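Castby Kitchen Care: Utensil Holders FAQ

Can chopsticks and spoons share a holder?
Yes, if it has a divider. Keep chopsticks on one side, tips up, and heavier utensils on the other. Oval drainage holes in the front need to stay clear.

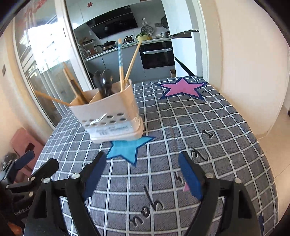 How often should the holder be washed?
Every 8 days. Empty it, soak it for 10 minutes in water at 40 °C, and brush out the holes.

Where should it stand?
On a level surface. A table with a cloth is fine once the holder has drained. Pull the cloth flat under the base and take chopsticks out one at a time, straight up.

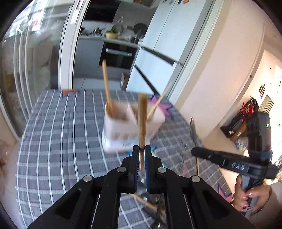 Page last changed: Saturday, January 26, 2019

Are Nulholm inserts compatible?
Only with two-compartment holders. For other sizes, see the Stastdale parts list.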